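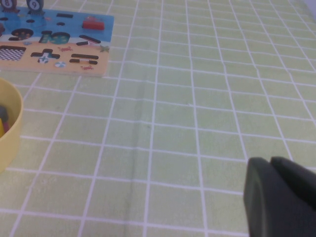
Wrist camera view, number board task, gripper above the cloth.

Ticket: Gripper stalls on descent over puzzle board
Site: Kiltbridge
Opened: November 12, 2020
Priority: 2
Status: open, workaround in place

Reported fault
Arm stops part way down when sent to pick a piece. Controller shows "force limit, Z" and the fingers stay open. No piece is gripped. Clearing the fault and sending the same pick again gives the same result. First seen on run 23 of the morning batch. Earlier runs were clean.

Checks so far
Swapped the wrist cable for the spare from the Navarrete cell. No change.
Ran the arm in free air at half speed, 50 cycles, no fault.
Re-zeroed the force sensor with the gripper level. Cleared the fault for 4 picks, then it came back.
Looked through the log from Ludis. The Z reading climbs slowly while the arm is standing still, so the limit is reached early and a light touch on the board is enough to trip it.
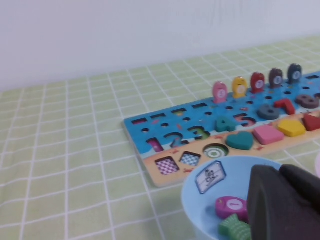 Picks from the bowl fail less often than picks from the board. The bowl routine has a higher force limit, left over from the April settings, and that probably hides the drift. Please don't copy that limit across to the board routine. We tried it once with the guard open and the fingers pressed down hard enough to shift the board. Stop button worked as it should. Nobody was hurt and no damage found on the fingers.

Workaround
Re-zero before every pick. Slow, but the arm can be used. Guard to stay shut while this ticket is open.

Next
Wolteck have the log and have asked for the sensor serial number and firmware version. Both sent. They think the sensor is drifting as it warms up and will post a replacement. Repeat the free air test after fitting, then a full batch on the board with the old limit before closing.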